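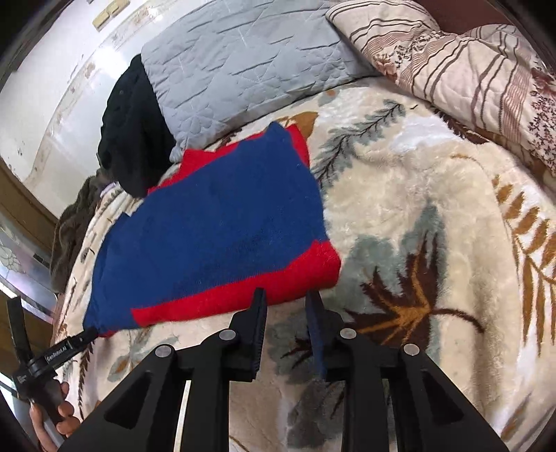
Slide 1. Blue and red knit sweater, folded on the bed.

Good morning, everybody! So glad to see knitters and non-knitters in the same room on a Saturday. My subject is wool, and mostly what happens to it between March and the first cold night of fall.

(Pause. Ask who has opened a drawer and found a hole.)

Start with the moths. The adults don't eat your sweaters at all — the larvae do the chewing, and they love a sweater that went away with a little soup on the cuff. So wash first, then store! Cool water, a wool soap, no wringing. Roll it in a towel, press, lay it flat.

Tell the Seppälä story here. Gijs Jansen runs the mending table at Drusley, and last year 313 pieces came across it. He let me sort through the notes, and I was thrilled. Elbows everywhere! Cuffs next, then underarms. Don't rush this bit, people like it.

Pass around the darning samples (green bag). The one with the orange patch is Dirk Verschueren's first try and I love it — you can see every stitch.

Slide 2. Blankets get the same treatment, only you need a bigger tub. Check the label before anything goes in water. If it lives on the bed all year, shake it outdoors and give it a day in the shade. 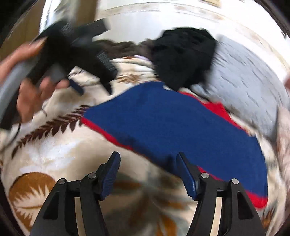
Slide 3. Pilling

Pills are short fibers that worked loose and tangled up. New sweaters do it most, so please don't panic in the first month. Use a comb, go lightly, keep the knit flat on a table. Demo on the old gray sleeve.

Questions, then tea. Remind them the needles go back in the tin.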